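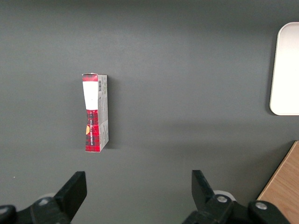

Dented Boxes, Blank Labels and Barcodes: Your Packaging Questions

Filed under: Kitchen & Pantry > Storage > Reader Questions
7 min read
December, by the Flurosham Pantry Desk

We get a lot of mail about small cardboard boxes. Most of it comes from people who have been told, by a blog or a brother-in-law, that a bent box means something terrible, or that a pretty one means something good. We doubt both. The answers below cover the kind of slim printed carton that tea, soap, cookies and small gifts come in, and what you can and can't tell from the outside of it.

The box has a dent. Is whatever's inside ruined?

Probably not, and be wary of anyone who says yes without asking what's inside. Thin cardboard gives way very easily. A carton with a bulge in the front and a bottom corner pushed out of line, like the plaid one at the top of this page, may have been squeezed in a bag or had something heavy set on it. You can't tell which from the box. You also can't tell the state of the contents. Open it and look at the inner wrap, if there is one. If the wrap is sealed and whole, the dent is a problem for the cardboard.

The exceptions are things that break. Glass vials, thin cookies and pressed powders can all suffer inside a box that looks only slightly bent.

The store knocked 12 percent off because of the dent. Good deal?

It depends on whether you'd have bought it anyway. A discount on something you didn't want is still money out the door. If it's for your own shelf, take the price cut and check the seal when you get home. If it's a gift, think about how much you'll spend trying to make it look better. A gift bag can eat the whole saving.

Can I push a bulging box back into shape?

Partly. Empty it first, open both ends, fold it flat the way it was made and leave it under a few heavy books overnight. Fold it back up the next day. The sides will be straighter. The crease lines will still be there, and on a dark print they tend to show as pale lines where the ink has cracked.

We've read the advice about steaming cardboard over a kettle. We tried it on two cartons and got two soft cartons with wavy sides. Ironing through a dish towel did a little better, but the glue on one flap let go. Books are cheaper and they don't burn your fingers.

Why does the top edge never close evenly?

Because it's three or four flaps folded over each other and held by a tuck or a dab of glue. Once somebody opens it, the tuck loosens. Even on a box that's never been opened, the flaps can meet a little crooked. People write to us convinced that an uneven top is proof of tampering. It's weak proof at best. A torn seal or a second layer of tape would worry us a lot more than a flap that sits a hair too high.

There's a big white space on the front of mine. Is that where I'm supposed to write?

Maybe. Some cartons have a white panel meant for a name or a message, and some have one because the designer liked it there. Nothing stops you writing on it either way. Test your pen first on a spot that doesn't matter. Ballpoint skips on anything glossy, and gel ink stays smeary for longer than you'd think. A fine permanent marker is the safest choice, though it will bleed a bit on uncoated board.

If you're using boxes for storage, the white panel is the best reason to keep one. Write what's in it and the month you filled it. December is plenty. You don't need a system with colored dots, whatever the organizing shows say.

Why is the lettering printed sideways?

On a tall, narrow box there isn't much width to work with, so a long line of text gets turned to run up the side. That's our guess, anyway, and we haven't heard a better one. It also means the box can be laid on its side on a shelf and still be read. Small pale letters on a busy plaid are hard going whichever way you turn your head. If you can't read it, try a lamp from the side before you go hunting for a magnifying glass.

Does a tartan print mean it's shortbread? Or Scottish? Or a holiday item?

No, no and no. Plaid in red and black gets put on tea, socks, candles, soap and dog treats. It's a pattern. It sells things in cold months because it looks like a blanket, and it tells you nothing about where the contents were made or what they are. Read the side panel. If the side panel doesn't say, we'd leave it on the shelf.

What should I look for in the small print?

Start with what the thing is, in plain words. Then how much of it there is, by weight or count. After that, for food, the ingredients and a date. Skip the story about the founder's grandmother.

One reader sent us a list of 904 packaged products she'd checked for a clearly printed date, which is more patience than anyone here has. Her complaint, and we share it, was that the date was so often stamped across a fold or on the bottom flap. Check those places before deciding there isn't one.

Can I tell the country of origin from the barcode?

This one comes up every Friday, it seems, and the answer stays the same. The opening digits point to where the number was issued to a company. They don't say where the product was grown, mixed or packed. There's a chart that gets passed around every winter claiming otherwise. Ignore it.

My barcode is on a creased panel and won't scan. Should I worry?

Worry about the line behind you at the register. Bars need to lie fairly flat, and a crease through them confuses the reader. Smooth the panel with your thumb and try again, or have the cashier type the digits. It has no bearing on what's in the box.

Are decorative boxes worth keeping?

Fewer than you have. We say this with love, from a desk that once had a closet full of them. A slim carton is good for a short list of things – spare birthday candles, tea bags, batteries still in their wrapping, seed packets. It's bad for anything heavy, anything damp and anything you need to find in a hurry, as you can't see inside.

Keep the straight ones. A box that's already leaning will lean more every time you handle it, and then it takes its neighbors down with it.

Should I stand them up or lay them down?

Upright takes less shelf, and you can read the fronts. The trouble is that a tall, narrow box tips over if you look at it wrong. Put them in a row inside something with a rim. A plain plastic tray does the job, and you can lift the whole lot out to wipe the shelf. We've been sent the Clutent divider set and the Arport stacking rack to try. Both were fine. Neither did anything a tray didn't, and the rack took up a surprising amount of room by itself.

Is it safe to keep loose food in a printed carton?

We wouldn't. Most food cartons have a bag or a foil inside for a reason, and once that's gone the food is sitting against board that was never meant to touch it. Cardboard also picks up smells. Store your loose tea next to the onions and you'll see what we mean. Use a jar, or put the food in a sealed bag first and treat the box as a sleeve.

How many tea bags fit in a slim box?

More than should be in there. People ask because the Atinga newsletter ran a tip about getting 300 flat tea bags into a drawer by using old cartons. Perhaps they did. We'd like to see them get one out again without tearing it. Fill a box until the bags still slide, then stop.

Can I recycle one with shiny ink on it?

Plain printed cardboard is usually accepted, but rules vary from town to town, so check with yours. Take out any inner bag or plastic window. Stickers can generally stay. If the box has a thick plasticky coating that peels away in a sheet when you tear it, that's a different material, and it may belong in the trash. Flatten everything. A creased box is half done already.

I don't know what's in a box I found at the back of the cupboard. It's sealed. Now what?

Turn it around and read the side. If you can make out a name and a date, decide from those. If you can't, and it might be food, throw out the contents. No box of mystery powder has ever improved a dinner. If it's clearly soap or candles, open it and smell it, and if you still like the smell, put it by the sink and use it up.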